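When I asked Müzeyyen Akgül how the open day at Poltomden had gone, she laughed and poured us both more tea before answering. "We expected perhaps 36 people," she said, "and we signed in 164, and I think every one of them had a question about socks!"

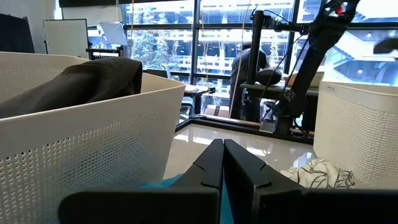 Laundry was her idea from the start, and she had to argue for it (her colleague Wiroj Somboon wanted to stack cups). "Everybody has folded a shirt, so everybody has an opinion," she told me. She likes to give visitors a choice of things to try, and with two white baskets on the table and a crumpled cloth with thin black lines on it lying by one of them, people soon began calling out what the arm should go for next. "The children always want the hardest one, bless them."

I wondered whether all that attention made her nervous. "Oh, terribly, for the first hour," she said. "Then a grandmother told me I was folding towels wrong, and after that I felt quite at home." They hope to open the doors again in February, with more chairs.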